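Vomari Match Register – Operator Guide
Section 4: Entering Team Sheets and Substitutions

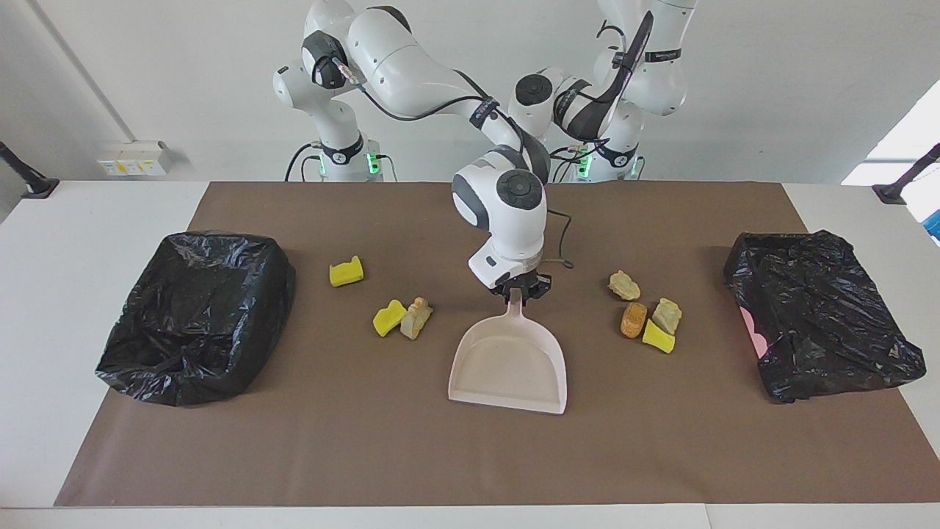
This section applies to club secretaries and match-day operators who enter soccer team sheets in the Vomari Match Register. It should be read together with Section 3, Setting Up a Fixture. Revision date: 12/5/20.

4.1 Before you begin

The fixture must already exist in the register and must show the status Open. If it shows Provisional, the league office has not confirmed the venue and team sheets cannot be submitted.

You will need:
- your operator number
- the squad list as approved for the current season
- the shirt numbers issued to each player
- the name of the referee, as shown on the appointment notice

4.2 Entering the starting team

1. Sign in and select Fixtures from the main menu.
2. Select the match. Check the home and away teams before you continue.
3. Select Team Sheet, then New.
4. Enter the shirt number of each starting player. The player's name appears beside the number.
5. Mark the goalkeeper and the captain. The register will not accept a sheet without both.
6. Select Save Draft.

Note: If a name does not appear, the player is not on the approved squad list. Do not type the name by hand. Close the sheet and contact the league office.

4.3 Entering the bench

1. Open the saved draft and select Bench.
2. Enter the substitutes by shirt number, in any order.
3. If a reserve goalkeeper is named, select the box marked GK.
4. Select Submit. A reference is issued and the sheet is locked.

Caution: A locked sheet can be changed only by the league office. If a player is injured in the warm-up, notify the referee first, then use the form Late Change (Code 887). The replacement must be one of the substitutes already named.

4.4 Recording a substitution

1. From the live match screen, select the team.
2. Select Substitution.
3. Enter the shirt number of the player leaving the field, then the number of the player coming on.
4. Enter the minute shown on the match clock.
5. Select Confirm.

A player who has been replaced is shown in gray and cannot be selected again in competitions that do not allow return substitutions. In the Krawczyk Cup and the Clesero Youth League, return substitutions are permitted and the name remains active.

Note: Where two or more players are changed at the same stoppage, enter each pair separately and use the same minute for all of them.

4.5 Correcting an error

An operator may correct a shirt number or a minute at any time before the final whistle is recorded. Select the entry, then Amend. The earlier entry is kept in the match log – it is not deleted.

After the final whistle, corrections must be requested in writing within 48 hours. State the fixture, the reference issued in 4.3 and the correction required. The explanation field accepts up to 300 characters. Requests received after the deadline are referred to the competition secretary, Genowefa Sowa, at the Flenumden office.

4.6 Working without a connection

If the connection is lost, continue to enter events as normal. The register stores up to 200 events on the device and sends them when service returns.

Caution: Do not sign out while the message Events Waiting is displayed. Stored events are cleared at sign-out and must then be entered again from the referee's report.

For goals, cautions and dismissals, see Section 5.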